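Talk notes – "The plate that got away"
Starutham meetup, November, 20 minutes plus questions

Opening (keep it quick, they've just had coffee)

Hello everyone, thank you for coming in from the hallway! I'm going to spend my whole slot on one fault. It broke one dinner plate and it taught me more than the 332 grasps that went fine before it.

Ask for hands: who has had a gripper report "holding" when it was holding nothing? Wait. There will be a lot of hands.

The setup

Arkano is our table-clearing project. Two-jaw gripper, soft pads, ordinary dishes. We wanted real household stuff from the start – mixed sets, odd rims, things stacked on other things.

The rule for a good grasp was simple. Close the jaws, read the motor current, and if it goes over the threshold, call it a hold and lift. We had tuned that threshold on mugs and small bowls. Remember the mugs, they come back later.

What happened

Late run, 4:40 in the afternoon. The arm took a big plate by the rim, the current jumped, the log said HOLD, and up it went. Then the plate turned between the pads, slid out and landed on the floor in more pieces than I'd like.

(Pause here. Play the sound clip if the speakers work. If not, do the noise yourself, it gets a laugh.)

The part that scared me: the arm didn't stop. It carried on to the bin, opened its jaws over it and logged a success. One of us was already bending down to pick up the pieces while the arm was swinging back over their head. No one was hurt. We still wrote it up as a safety event, and I'd tell any team here to do the same.

Finding the cause

We had two faults stacked up, and I love this bit.

First, the threshold. A mug wall is close to straight, so the pads sit flat on it. A plate rim slopes, and a raised border can give you a narrow line of contact. The motor pushes just as hard and the current looks great, but there's very little pad touching the plate.

Second, the check ran once. We read the current at closing and never looked again. After that the software simply believed it.

We replayed the failure on the bench with 7 different plates. The big ones turned in the jaws nearly every time we gripped them off center. Weight hanging out to one side, small contact, of course it turns! Once you've watched it in slow motion you can't unsee it.

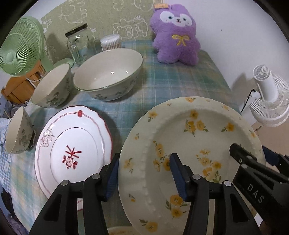
So the fix started with where we grip. Go deeper over the rim, line up with the middle of the plate, and lift a tiny bit before committing. We call that last one the Yokoyama lift, after the bench it was first tried on. If the jaw gap changes during the tiny lift, put the plate back down and try again.

Next, the hold check now runs the whole way, 74 times a second. Lose the hold and the arm stops where it is. It waits for a person to press the button.

Last, nobody reaches in until the light is off. Boring rule, please steal it.

Where we are now

1,000 lifts on the new code. We've had slips, and the arm stopped on every one of them. I'm happier about those stops than about the clean lifts.

Still open: stacked plates. Two rims close together can read as one thick rim, and the Cerkum planner is too trusting about it. Come and find me if you've worked on this, I really want to talk.

Questions

Likely one: why not suction? Answer: we tried it, and raised patterns leak air. Have the backup slide ready.

If there's time, show the slow-motion clip again.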